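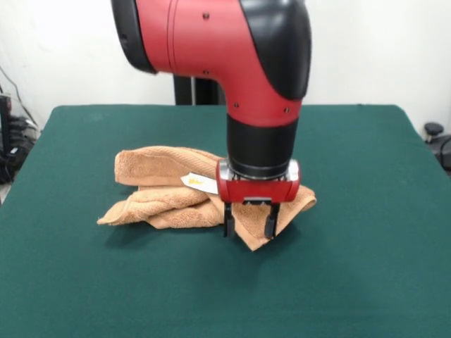 A Brorkmont inicia em novembro a comercialização da linha Zarutton de toalhas em tecido turco, destinada a hotelaria, ginásios e lavandarias industriais. A linha é composta por toalha de rosto, toalha de banho e tapete de saída de duche, todos com a mesma construção de base e o mesmo sistema de etiquetagem. No tom caramelo, a etiqueta branca de conservação distingue-se do felpo mesmo com a toalha dobrada em várias camadas soltas, o que facilita a identificação da peça em pilhas por triar. 

A gramagem da toalha de banho Zarutton é de 500 g/m², valor medido após condicionamento em atmosfera normalizada. O tapete de saída de duche tem 1000 g/m² e é fornecido exclusivamente com bainha dupla. O felpo é formado por anéis de fio penteado nas duas faces, sem tosquia, e a teia de fundo utiliza fio retorcido de dois cabos. As ourelas são cosidas com ponto preso e rematadas nos cantos com reforço transversal.

O desenvolvimento da linha partiu de um levantamento feito junto de lavandarias clientes da Brorkmont. As ocorrências mais reportadas diziam respeito à deformação da bainha em relação ao corpo da toalha, à perda de legibilidade da etiqueta e à variação de cor entre lotes de reposição. A primeira foi tratada com a alteração da densidade da barra, que passa a acompanhar o encolhimento do felpo. A segunda levou à substituição da etiqueta impressa por etiqueta tecida, cosida na bainha lateral. Para a terceira, cada lote passa a ser comparado com um padrão físico conservado ao abrigo da luz, em cabina de iluminação controlada.

Os ensaios de lavagem foram realizados no laboratório da Mizuno Têxtil Técnica, parceira da Brorkmont neste projeto. Foram submetidas a ensaio 285 peças, distribuídas pelas três tipologias e por todas as cores do catálogo. Após cada série de ciclos, as peças foram secas em tambor, arrefecidas em repouso e medidas nas duas direções. O relatório inclui estabilidade dimensional, solidez da cor à lavagem e à fricção, capacidade de absorção e resistência da costura da bainha — e será disponibilizado a clientes profissionais mediante pedido.

A avaliação do toque e do aspeto é feita com a toalha em duas condições: estendida, para verificação da regularidade do felpo, e amarrotada, para observação do volume e da forma como as dobras assentam. A segunda condição passou a constar do procedimento interno depois de se verificar que certos defeitos de tecelagem, nomeadamente anéis puxados e falhas de trama junto à barra, eram mais facilmente detetados nas zonas de curvatura do tecido. As peças rejeitadas são registadas por tear e por turno.

A paleta inicial compreende branco, cru, caramelo, cinzento e azul-petróleo. As cores são obtidas por tingimento em peça com corantes reativos, com exceção do branco, que é sujeito a branqueamento sem cloro. A Brorkmont recomenda lavagem separada por família de cor, secagem a temperatura média e exclusão de amaciador nas primeiras lavagens. As instruções completas figuram na etiqueta e na ficha técnica de cada referência.

As toalhas são acondicionadas em caixas de 20 unidades, sem saco individual, com separador de cartão entre camadas. O tapete é fornecido em fardo cintado. A expedição é assegurada a partir do armazém de Jurov, com prazo de entrega de cerca de duas semanas para as cores em stock; para encomendas com bordado ou barra personalizada, o prazo é confirmado em orçamento. As encomendas recebidas até sexta-feira ao meio-dia são incluídas no planeamento da semana seguinte.

A Brorkmont produz e distribui têxteis-lar para uso profissional, incluindo roupa de cama, roupa de mesa e felpos. A gama Zarutton substitui progressivamente a anterior série de felpos da empresa, cujas referências continuam disponíveis para reposição até ao fim do stock. Os pedidos de amostras, fichas técnicas e tabelas de preços devem ser dirigidos ao departamento comercial da Brorkmont, com indicação da tipologia, da cor e da quantidade prevista.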